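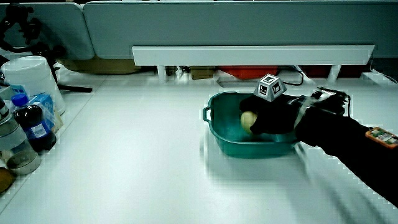

Glove bench, ball and basin task.

1/ Six months of recording hand work at the Plukside site. Notes on what changed for the people at the benches.

2/ The job used to be sorting returns. Now 4 of the sorters spend half of each shift in the tracking glove, doing short tasks with household items so the sorting arm has something to learn from.

3/ Markers go on the back of the hand. If the wrist rolls too far, tracking drops and the take is void. People now hold their hands a little flatter than they used to, including at lunch. Lina Hattar noticed it first.

4/ Quota is 40 good takes per session. It was higher in June. Kirsten MacLeod got it lowered after logging her own forearm fatigue for two weeks – strap pressure, mostly.

5/ Pay grade did not move at first. The work was filed as "sorting, other." It is now a separate line on the rota, with a small supplement.

6/ The arm handles rigid boxes on its own. Soft bags and anything round still go to a person. Last batch: 359 items passed back to the manual bench.

7/ Najwa Dabbas now checks takes full time and prefers it to the belt. Rami Hattar tried it and asked to go back.

8/ Open question for management: who owns a recording of how someone picks things up. Current contract says nothing. Draft wording is with Sawsan Sleiman.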